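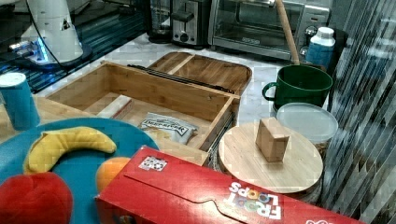

The Wudov project is looking for paid participants to help test a new way of teaching household tasks to a robot arm by spoken correction. Participants say what they want done, watch the arm try it, and tell it in ordinary words when it is going wrong. The workspace is a kitchen counter with a toaster, a toaster oven and a coffee maker at the back, and the tasks involve small everyday things such as a mug, a cereal box, plush fruit on a plate and a hinged bamboo box with a snack bag inside. Most of the spoken requests are short: put the banana in the box, close the lid, move the mug away from the edge. What we study is what people say next, when the arm does something other than what they meant.

Posted 20 Aug 2025 by the Wudov project, Heywood building, Dremville

What the study is about

Robot arms are usually taught by demonstration. A trained operator moves the arm through a task many times, and a control policy is fitted to the recordings. Our arm was trained in this way on 3092 demonstrations. It handles single objects fairly well and has more trouble with lids, with objects that overlap, and with requests that could mean more than one thing.

In the first round, which ended in May, we asked participants to correct the arm while it was moving. We recorded 799 corrections. Adding these to the training data raised the success rate on box and lid tasks to 63 percent, measured on object layouts the policy had not seen before. The same policy without the corrections did clearly worse on those tasks. On plain pick-and-place there was almost no difference between them.

The weak point of that result is who took part. Nearly all of the speakers in round one were people who work with robots, and they tended to correct the arm in terms of its motion ("lower," "rotate left," "open wider"). We expect people outside the field to talk more about the objects and the goal ("not that one," "it has to fit under the lid"). The second round is meant to find out whether the method holds up with that kind of speech.

What you will do

You will come in for 2 sessions on separate days. Each session follows the same order:

You sign the consent form and get a short safety briefing. We fit a headset microphone and check the level.

You give the arm a set of requests from printed cards, in your own words. The cards show a start layout and an end layout and have no text on them, so that we do not put words in your mouth.

You correct the arm whenever you think it needs it. You may also say nothing. A trial where you choose to let the arm continue is useful data.

Between trials a staff member resets the objects. You can rest, stretch or ask for water at any point.

At the end you fill out a questionnaire about how well you felt the arm understood you.

You sit behind a marked line for the whole session and do not touch the arm or the objects while it is powered. A staff member holds the stop control at all times, and you can ask for a stop by saying so.

Who can take part

You need to be 18 or older, comfortable speaking English for a full session, and able to see the counter clearly from a chair, with glasses or contacts if you use them. Accents and second-language speakers are welcome. We are short of participants over retirement age and would be glad to hear from them.

You should not have worked with robots as part of a job or degree. Owning a robot vacuum is fine. People who took part in round one cannot take part again.

Payment

You are paid at the end of each session. If you decide to stop early, you are still paid for that session in full. Parking in the lot behind the building is covered, and bus fare is refunded on request.

Your data

We keep the audio, the arm's motion logs and video of the counter. The cameras are pointed at the workspace and away from your chair, though a hand or sleeve may appear if you lean forward. Recordings are stored under a participant code. Transcripts may be published with the results; audio will be shared only if you tick the separate box on the consent form. You can ask for your recordings to be deleted at any time before the data set is released.

How to apply

Fill out the sign-up sheet at the Heywood front desk, or ask there for a copy by mail. Please list the times you could come in — mornings fill up first — and any access needs. The lab is on the ground floor and has step-free entry.

Ásdís Kárason schedules the sessions and will contact you to confirm a time. Questions about the research method or the round one results should go to Declan Holroyd, who leads the study. Messages for either of them can be left at the front desk.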